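Ticket 821: Gripper order for next year, stuck at approval
Status: Open (waiting on supplier)
Opened: Saturday, January 10, 2026

Hi all, sorry for the weekend ticket but I want this in the queue before the budget round shuts. The request for the new grippers keeps bouncing back from purchasing with "quote does not match line total" and I've now tried it three times.

What I've got so far. The Tomanico quote is for 5 hand-held grippers plus a bag of spare fingers. The form wants one price per item, and Tomanico have rolled the spares and the postage into one lump, so the form adds it up its own way and falls over. I tried putting the spares on a separate line (rejected, no part number) and then leaving them off altogether (went through the first check, then rejected for not matching the PDF). Grr.

I also asked Zalico for a price, so we'd have two to compare. Theirs is £47 a pair for fingers on their own, which looks lovely until you add the £77 carriage. They don't do the full gripper at all, so it's really only useful for spares.

Purchasing asked what sort of thing we handle with these and whether the cheaper hard jaws from Løken would do. I don't think so, but I'm happy to be argued with! Soft stuff is a good part of the Brukano job and I'd like to budget for fingers that suit it. 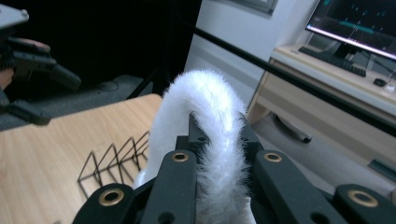
Fluffy white strip in the black gripper, wire rack on the table next to it.

So for planning, please treat soft items as a normal load and keep the spare fingers in the order. If money is tight I'd sooner drop a whole gripper than the spares.

Update, same day: found the old request from November and that one went through with the spares typed into the notes box, no separate line. Tried the same again and it got past both checks, but now it wants a fresh quote with the postage split out. I've emailed Tomanico and asked for one.

Still to do: new quote from Tomanico, then resubmit. Could somebody with admin rights clear the three dead drafts under my login? I can see them but the delete button is greyed out.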